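Magazine > Features > Work and Machines

The rulebook on the fridge door

I have read a lot of safety rules in my time, and most of them were written by someone who was cross. The ones at Fikthorpe are different. They fit on two sheets of paper, they're stuck to the fridge with magnets, and the first line says "Please shout if you're not sure."

I'd gone up there to find out how people who work with kitchen robots decide what's allowed. Vimala Gounder met me at the door, handed me a visitor badge and told me to tie my hair back. That turned out to be rule four.

The old rulebook had 77 rules in it. Vimala still keeps a copy in her drawer and she let me have a flick through (it's a wonderful thing, there's a whole page on lanyards). The trouble was that people only read it on their first morning. So in July she sat down with Faizal Wibisono and a pot of tea and they crossed things out until they had something you could read while the kettle boiled.

What survived? Hands stay off the table while the arms are live. Whoever starts a run says so out loud, and waits for an answer. The person holding the stop button doesn't hold anything else – no phone, no coffee, no biscuit. Cables get a look before every session, all the way from plug to arm. And the mat is the limit: if a job needs the arms to go past it, you stop and have a chat first.

I liked that last one best. Faizal told me they'd argued over it for ages, as he wanted a proper distance written down and Vimala wanted something you could see from across the room. She won. He now admits he'd forgotten his own number within a week.

Then there are the rules about the things themselves, and here it gets fussier than I expected. Nothing breakable goes near an edge. Appliances on the table are unplugged unless the run sheet says otherwise, and the run sheet has to be signed by two people. If you move a plate between runs you write it down, even if you only nudged it. Thắng Âu, who had been at the Biseck workshop before this, thought it was mad when he arrived. He showed me his notebook and it's plates, plates, plates, page after page of them!

They've logged more than 600 sessions under the short version. I asked whether it was safer and Vimala pulled a face. She said she could tell me people ask more questions now, and that she wasn't going to claim anything else until she'd gone through the log properly. Fair enough.

Not everybody is a fan. Horácio Abreu, who writes procedures for a living over at Sembiring, told me on the phone that a short list only works while everyone in the building knows each other. Bring in a new crowd, he said, and you'll want your 77 back. I put that to Vimala and she laughed and said he might be right about the lanyards.
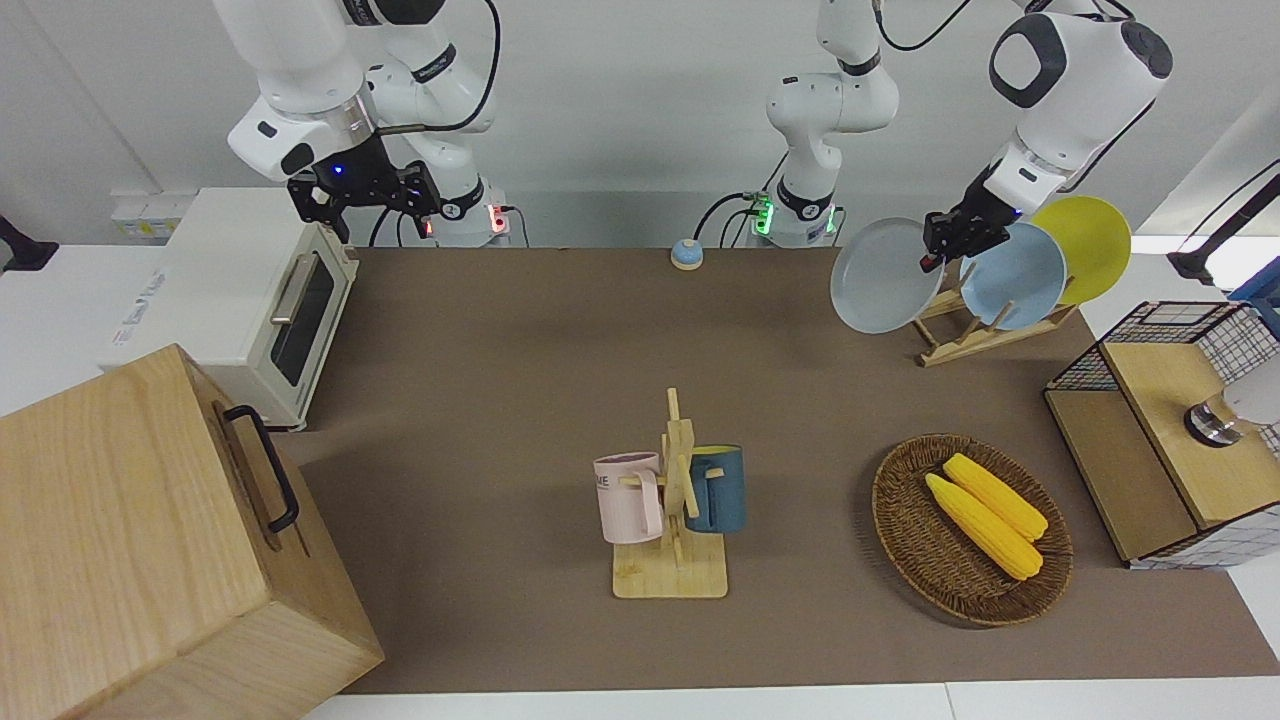
I asked if I could have a go at being the one who calls the start. You have to say "arms live" in a normal speaking voice, and I'm sorry to say I squeaked it. Faizal answered "clear" from behind me and off we went. I kept both hands in my pockets the whole time, and I've been doing the same at home whenever the blender's on.

Recent features
Sutrisno Lumbantobing on mending what you've got
A day out with the Dinovari lift engineers
Who checks the checklists?
Letters: your worst instruction manuals

Contact the features desk | © 2019 | Back to top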